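Trillthorpe Residents' Forum
Home and Household > Storage and Tidying > Children's rooms

Thread: Small toys kept in biscuit tins and tubs: proposed guidance for the swap shelf
Started 17 Sep 2023
Status: open for comment

Manee Suksawat
Moderator, Household section

Members are invited to comment on the following draft before it is added to the notes for the swap shelf in the Trillthorpe common room. The present notes cover books, board games and clothing. They are silent on small loose toys, and in March the shelf received a large number of these in bags, without sorting, so that items in good order had to be set aside along with items that were not.

The draft reads as follows.

1. Small toys should be brought in a rigid box or tub with an open top or a removable lid. Used food boxes are acceptable if they have been washed and dried.

2. Beads, rings, play coins and similar items should be placed in a closed packet or capsule before they go into the box.

3. Dolls and figures should be kept apart from beaded straps, cords and chains.

4. Toy books should be laid flat and should not be used to fill a gap in a box of hard toys.

5. A box should not exceed 2 kg when full.

Comments on the wording would be most useful. Comments on whether the shelf should exist at all belong in the other thread.

Inês Nogueira

I support items 1, 3 and 4 as drafted. I have some difficulty with item 2. A closed packet inside a box is convenient for the person who packs it and less so for the person who receives it, who must open every packet to learn whether the contents are complete. I would prefer the words "in a clear packet or capsule".

I would also ask that the weight in item 5 be removed. Very few households will weigh a box of toys.

Manee Suksawat
Moderator, Household section

Thank you. "Clear" will be inserted in item 2. The weight limit comes from the shelf itself, which is fixed with light brackets on the upper level. It could be confined to boxes intended for that level.

Ragnheiður Riis

May I ask what is meant by "sorting"? The draft does not use the word, but the introduction does, and I believe it is where most people will stop reading. In our household the toys of two children are mixed, and any box I bring will contain a little of everything. If that is not acceptable the notes should say so plainly.

Deolinda Quintela

I should like to set out the method I follow at home, which may answer the question above and which departs from the draft in one respect.

I do the work on a made bed. The floor is hard on the knees, and a table is too narrow once the toys are spread out. A flat sheet with a plain pattern is best, as small beads are easily lost in a knitted blanket, and I push blankets and pillows well back before I begin. The box goes in the middle of the bed. Everything from the toy bin is then put down in front of it, and each piece is picked up once. It goes into the box, back to the bin, or to one side for mending.

For the box I use whatever the kitchen has finished with. Cookie boxes are a very good size. They are deep enough for a large plastic toy to stand up in, and a child can carry one without help. The Clirken tubs sold for this purpose are well made but have a narrow mouth, and I gave mine away.

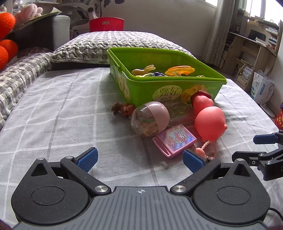 Ngân Ung would keep to cookie boxes for the hard toys only, and asks that dolls be left out of them altogether, having found that a doll put in last is always the one pulled out first, and that everything else comes out with it.

My own practice is close to that. The green box takes the hard plastic pieces and the beads. The doll with the beaded strap travels separately, as does the pink book, and I would not put the little brown animal under anything heavy. The gold pieces stay in their packet and the capsule stays shut.

Where I depart from the draft is in item 1. I see no purpose in a lid. If a box can be seen into, children choose from it without tipping it out.

Ngân Ung

I confirm the above, which Deolinda has reported correctly from our conversation. I would add that the difficulty is greatest with dolls that have straps, bags or cords attached. A doll in plain clothes may be less trouble, but I do not think the notes should go into that much detail.

On lids I do not agree with Deolinda. The common room is used in the evening by other groups and the shelf is beside the door. Open boxes are knocked. I picked up one set of beads in March and do not wish to do so again.

Inês Nogueira

I am with Ngân on the question of lids. An open box suits a bedroom, where one family knows what is in it. A shared shelf is a different matter.

There is also the question of food boxes in general. Several members have children with allergies. "Washed and dried" is adequate for a plastic box. It is not adequate for cardboard, which cannot be washed, and I would ask that cardboard food boxes be excluded by name.

Ragnheiður Riis

I agree about cardboard. I disagree that plastic food boxes should be encouraged, for another reason. A child who sees cookies printed on a box will expect cookies. My younger son opened such a box at a neighbour's home and was inconsolable at finding it full of clothes pegs. A plain box, or one with the pictures covered, would be kinder.

Deolinda Quintela

With respect, children learn very quickly which box holds the toys, and the pictures help them. My daughter could ask for "the cookie box" well before she could read a label. A plain box from a shop would have to be described by its colour, and we own several of the same colour.

I withdraw my objection to lids where the shared shelf is concerned. I shall continue without them at home.

Ragnheiður Riis

That is a fair point for a child's own room. I maintain it for the shelf.

Manee Suksawat
Moderator, Household section

The discussion has been helpful. To answer Ragnheiður's earlier question, mixed boxes are acceptable and always have been. By "sorting" the notes mean only that broken items, and items belonging to a game or set that is kept elsewhere, have been taken out. A sentence to that effect will be placed at the head of the section.

As to printed boxes, I propose that the notes remain neutral. Donors may cover the printing with paper if they wish. I would ask that adhesive tape not be used directly on the plastic, as the residue is difficult to remove and collects dust.

Ngân Ung

Might the notes say what should be done with items that are suitable but very small? The Zavura bead sets, for example, have 230 pieces when new, and I have never known one reach the shelf complete. It is hard to know whether they are worth giving.

Inês Nogueira

In my view they are. Children do not require the full number in order to thread a string. I would ask only that the packet be marked "incomplete" so that the person taking it is not misled. The same could apply to play coins.

Deolinda Quintela

I would go further and suggest that very small items not be placed on the two lower levels. Toddlers attend with their older brothers and sisters and the lower levels are within their reach.

Manee Suksawat
Moderator, Household section

Both suggestions are accepted. The revised section now reads:

Mixed boxes are welcome. Please remove broken items and parts of sets kept elsewhere.

1. Bring small toys in a rigid box with a lid. Plastic food boxes must be washed and dried. Cardboard food boxes cannot be accepted.

2. Put beads, rings, play coins and similar items in a clear, closed packet or capsule. Mark it "incomplete" if pieces are missing. Place these on the upper level only.

3. Keep dolls and figures apart from beaded straps, cords and chains. Dolls with straps attached should be brought separately.

4. Lay toy books flat, outside the box.

5. Boxes for the upper level should not exceed 2 kg.

Ragnheiður Riis

I have no objection to the revised text. I would record that I still favour plain boxes, and that I have 17 of them in the Mendes small size, with lids, which any member may have on request.

Ngân Ung

I should be grateful for four of those, if they have not been promised.

Ragnheiður Riis

They have not. I will leave them at number 73, inside the porch.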